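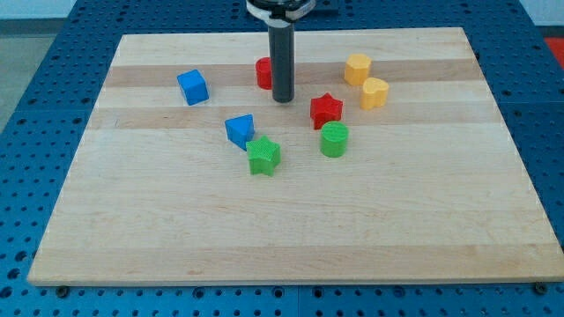
Đorđević

Progress report to Valtance, Cistwood project
16 Feb 2018

Collection for the block set is past the halfway mark. We have 2,819 recorded examples on disk, all made on the perforated table with the wooden board as the work surface. The shapes are cylinders, stars, a cube, a triangular prism, a heart and a faceted yellow prism, in red, blue, green and yellow. The arm works with the straight cylindrical tool pointing down at the board.

After review we kept 2,000 examples for training. Another 700 need their text labels rewritten, mostly where the operator typed "move the star" and there was both a red one and a green one on the board. The rest were dropped for short recordings or missing joint data.

Two things slowed us down. The mount had to be realigned after a software update, and the first batch of starting layouts was too much alike. Operators now get a layout sheet before each session and shuffle the blocks between runs.

The Utero office has a copy of the kept set and is training the first model on it. We are holding back 200 examples for testing.

Next we will fix the labels and record more runs that begin with blocks close together. Spending is within the approved budget. The full set is still due in September.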